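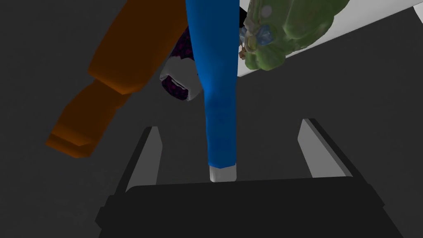 Nirkeo Desktop Ledger

Nirkeo is a desktop program for people who hold items in blockchain games and want one record of them. It reads public wallet addresses, lists the items it finds, and stores the list on your own computer. It doesn't buy, sell, or move anything, and it never asks for a private key or recovery phrase.

Dillby has developed Nirkeo at its office in Bragança since the first release in April. The current version supports four networks. A license covers one person on up to four computers and doesn't expire. Updates are included for 14 months from the day of purchase, after which the program keeps working at the version you have.

What it records

For each item, Nirkeo stores the token number, the game it belongs to, the date it reached your wallet, and the price paid if there was one. Network fees go in a separate column. Items you received as play rewards are marked as rewards so you can sort them from purchases. The built-in game list has 2,329 titles, and you can add your own.

Prices are kept in the currency you paid in. Choose a second currency under Settings and Nirkeo will show both.
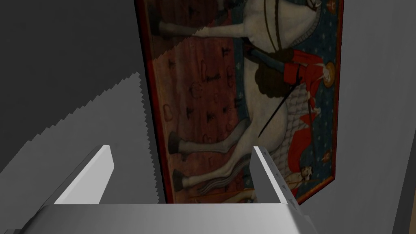

Importing a wallet

Open File, then Import, and paste the address. Small wallets load right away. A wallet with a long history is read in batches, and you can go on using the program while that happens. If the connection drops, the import picks up at the last finished batch.

CSV files from the Fleruvcombe marketplace can be imported the same way. Use the "full history" export. The short one leaves out fees.
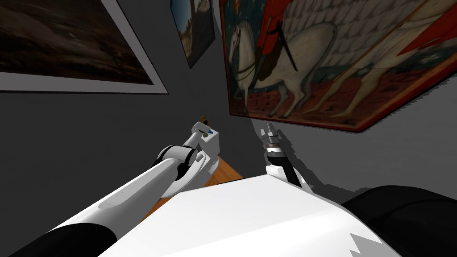 Every item has a notes field of up to 60 words, and the search box covers it along with the title. Token numbers are hard to remember, so it helps to write down how the artwork looks. For a picture of a robot, "white arm, small orange object on the gripper, blue marking lower down" would be enough to find it again among other robots. Notes stay in your local file and aren't uploaded.

Reports

Nirkeo makes a yearly list and a per-game list, both as PDF or CSV. Neither one is a tax form. Items transferred between two of your own wallets are left out of the totals if both addresses have been imported. 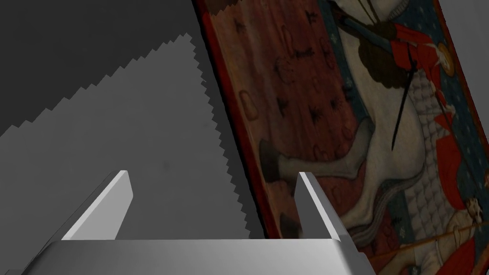

Open gripper beside a tilted painting

System requirements

Windows 10 or later, or macOS 10.14 or later
4 GB of memory
Internet connection for imports

Page updated Thursday, December 30, 2021

Print this page
E-mail this page

Related items
Nirkeo license transfer
Importing from Fleruvcombe: column guide
Adding a game to the list
Dillby support and refunds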